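What the Label Leaves to the Reader

Serving sizes are printed on every package, yet few households use them as intended
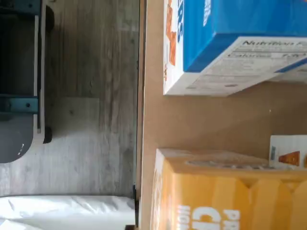
By Hacer Yaman
Features, May issue

The nutrition panel is among the most widely distributed documents in any home. It is also one of the least read. Staff at the Skundeck Center for Household Learning spent the past winter asking residents of Droltesberg how they use the panel when they shop and cook, and 572 people replied.

Most respondents said they look at the calorie line first. Many go no further. Only 43 said that they regularly check the serving size before reading any other figure, although every number beneath it depends on that line.

"People read the panel as though it describes the whole package," said Melahat Karabulut, who directs the survey. "A person may eat two servings and count one. The arithmetic is simple, but it is seldom done at the breakfast table."

The Center now offers an evening course on the subject at its Sarnotska branch. Participants bring packages from their own kitchens and pour out what they would normally eat. The portion is then weighed and compared with the printed serving. Aqeel Orakzai, who teaches the course, reports that cereal and rice cause the most surprise - soup rather less.

The course does not prescribe a diet. Its handbook, revised last year by Ayten Tatlı, advises readers to compare similar products by weight and to treat claims on the front of a package with some care. A short chapter covers sodium, which respondents named as the figure they found hardest to judge.

Enrollment is open to all residents, and sessions begin at 6:30 p.m. Each course runs for 4 weeks. A version for secondary schools is in preparation, with trial lessons planned for the autumn term.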